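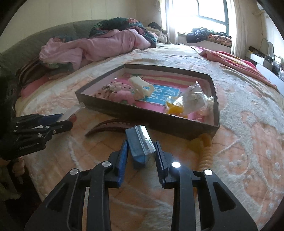 Fernora Quilted Mattress Protector

The Fernora is a fitted mattress protector for guest houses, residence halls and private homes. It is made by Hirkach and supplied in this country through Zaidi. The protector lies directly on the mattress, beneath the bottom sheet, and is held in place by a deep elasticated skirt.

Construction
The upper side is quilted cotton with a light polyester filling. A thin waterproof membrane is bonded to the underside and stops short of the skirt, so that the sides of the mattress remain ventilated. Seams are double stitched at all 4 corners. The standard skirt fits most household mattresses; a deeper skirt may be ordered for pillow-top models.

Sizes
Twin, full, queen and king. The twin size is also available in an extended length of 2000 mm for residence hall beds. Customers are asked to measure the mattress itself before ordering, as bed frames vary.

Care
Machine wash warm with similar colors. Tumble dry on low heat and remove promptly. Do not iron, bleach or dry clean. The protector should be washed once before first use — this settles the filling and removes any storage creases. Fabric softener shortens the life of the membrane and is not recommended.

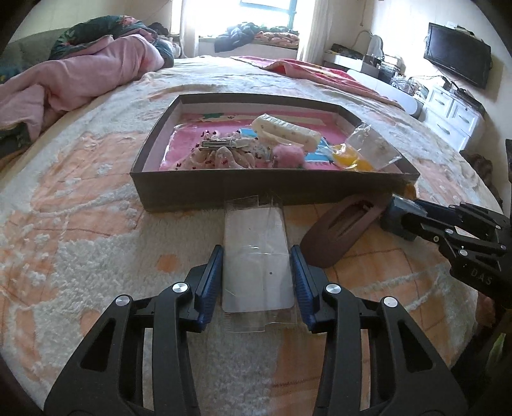
Clear plastic packaging and a cardboard tray on a bed.

Ordering and delivery
Single protectors are sent by parcel post. Institutional orders are packed flat in cartons and may be divided between 2 delivery addresses at no extra charge. Please quote catalog number 172 together with the size required. Orders for the winter term should reach Zaidi before the end of November.

Returns
Unwashed protectors may be returned in their original packaging within thirty days. Stitching and membrane are covered by the Hirkach household warranty. Damage caused by high-temperature drying is excluded.

Related items
Juvomex pillow protectors are made from the same quilted cotton and may be added to any Fernora order. They are sold in pairs, with a zipper closure on the short side.

Page last revised 2022-09-07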